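Driltent Releases Brirkov 2, Grasp Planning Software for Open and See-Through Containers

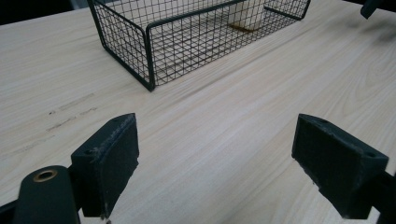 Black wire mesh basket with an off-white block inside, seen between the open fingers of a hand-held gripper.

PLERNSIDE — Driltent today released version 2 of Brirkov, its perception and grasp planning software for parallel-jaw grippers. The new version adds a planning mode for wire baskets, crates and other containers that a camera can see through. It is available now to all customers with a current license.

Open mesh has been a common source of support requests from Brirkov users. A depth camera may return points from the wire, from the items inside, and from the table underneath, often within the same small patch of the view. Earlier versions of Brirkov merged those points into one surface. The planner then placed the bottom of the basket too high or too low, or treated the mesh as a solid wall and rejected grasps that would have cleared it.

Brirkov 2 keeps the layers apart. It first fits the rim and corner posts of the container, then uses that outline to decide which points belong to the mesh, which belong to the contents and which belong to the work surface. The planner checks the path of each finger against the rim on the way in and again on the way out, with the part included in the second check.

"Customers were lining their baskets with cardboard so the software could find the floor," said Dirk Kramer, head of perception at Driltent. "It did the job, but it was one more thing to replace at every station. We wanted them to be able to take the cardboard out."

The container models in the release were trained and tested on recordings made with hand-held grippers as well as on data from robot arms. The test set has 149 container types, 14 of them wire mesh. Users can add their own containers by recording a short pass over an empty one and entering the rim height.

Other changes in Brirkov 2 include:

Finger pad profiles. Pad width and thickness can be set separately for the left and right finger, and the profile can be updated when pads wear down.

Shadow filtering. Thin shadows cast by wire onto a light work surface are no longer passed to the edge detector.

Replay tool. A recorded grasp can be stepped through on a desktop computer with the planner's rejected options shown next to the chosen one.

Masilela, a contract packing company, has been running a pre-release build at 9 stations since May. Its feedback led to a change in how the planner reports a failed search — the log now names the part of the container that blocked each path.

Projects saved in the previous version open in Brirkov 2 without conversion. The mesh mode is off by default and can be turned on for each container in the station settings. Driltent will hold an online walkthrough for license holders on Tuesday at 2 p.m.

About Driltent

Driltent develops control and perception software for robotic picking and packing. The company is based in Plernside.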